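# Phone stand for a shared desk, and is it worth moving provider at the same time?

**marlpit**

Moved into a shared office in January and I'm on the phone most of the day. The mobile lies flat next to the keyboard and I miss half the calls because I can't see the screen. Two questions.

1. Is a metal stand worth the extra over plastic?
2. Our contract is with Nulport and the signal at my desk is poor. Cetov have offered us a deal with 3,000 minutes a month shared across the team. Has anyone moved a small business over to them?

I don't need wireless charging or anything clever. I just want to see who is ringing.

**greyharbour**

Metal, every time. Plastic ones slide about when you tap the screen. Look for some weight in the base and a slot or gap for the cable. The tall flat type takes up less room, the ones with a long arm bring the screen up nearer your eyes.

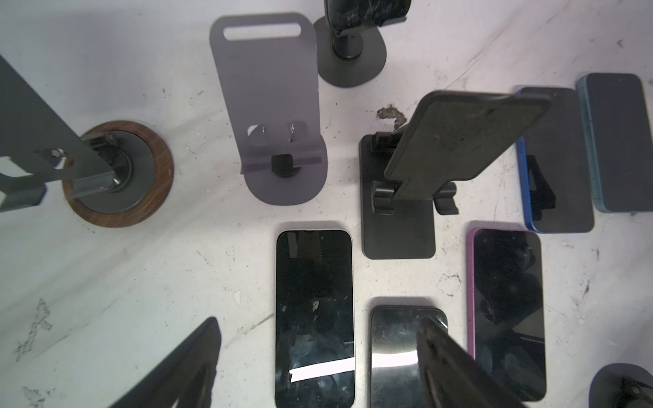 I'd also check the height before you buy. If you do video calls you want the camera near eye level, otherwise everyone gets a view of your ceiling. For voice calls it makes no difference.

Can't help with Cetov, I'm on Fatia.

**tansy_b**

I don't agree on metal. I had a metal one that scratched the back of a phone because the rubber pads came off after a few months. My plastic one cost next to nothing and has lasted longer. If it slides, put a bit of non-slip mat under it.

On the contract: we moved from Nulport to Cetov last year. The switch was meant to be overnight and took four days. One number was dead for two of them. It has been fine since. Get the transfer date in writing.

**marlpit**

Four days would be a problem. Did they give you anything back for it?

**tansy_b**

A credit on the first bill, after I rang three times. It didn't cover the lost work.

**oldcopper**

Before you change provider, work out if the trouble is the network or the building. We had terrible signal in one corner of our unit and blamed Nulport for a year. Another firm in the same corner had the same trouble on Fatia. It was the building. We turned on wifi calling and the problem went away.

Try this: walk round with the phone and make a test call from each desk, then do the same with a phone on another network. It takes half an hour.

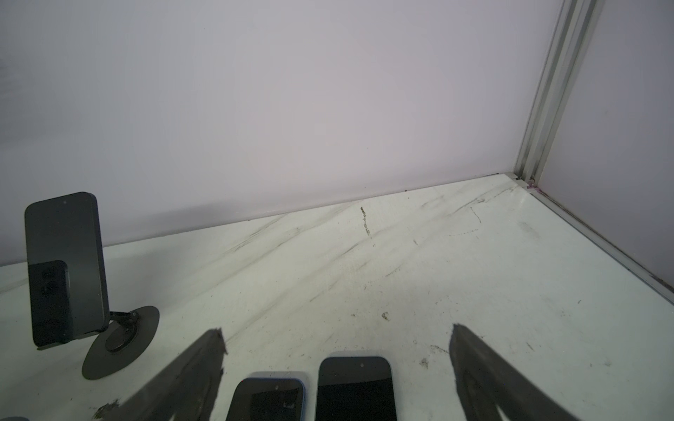 If it drops at your desk and works by the window on both networks, changing contract won't help you. If only the Nulport phone drops, then you have a case and can probably get out early.

**greyharbour**

Wifi calling is only as good as the wifi though. In a shared office with everybody on video at ten in the morning it can be worse than a weak signal. Ours was.

**oldcopper**

Fair point. Ours is a wired business line with hardly anyone on it. I'd still test it first, as it costs nothing.

**fennel531**

Read the small print on the minutes. The 3,000 on the Cetov deal may not include numbers that charge extra. We went with Cuadros in the end, 1,000 minutes per phone, not shared. It sounds like less but one person can't use up the lot. We had a salesman who did exactly that on a shared plan, and the rest of us were paying by the minute for the last week of the month.

**tansy_b**

Same happened here once. You can set a cap for each user on Cetov but it's off by default and hidden three menus down.

**marlpit**

Thanks all. I did the walk round at lunchtime with a colleague's phone, which is on Fatia. Mine dropped at my desk and hers held, so it does look like Nulport and not the building. I'm going to ask them what it costs to leave early and I'll ask Cuadros for a price as well.

I've ordered a metal stand. If the pads come off I'll let you know.

**fennel531**

Ask for the leaving cost by email – we were told one figure on the phone and billed another.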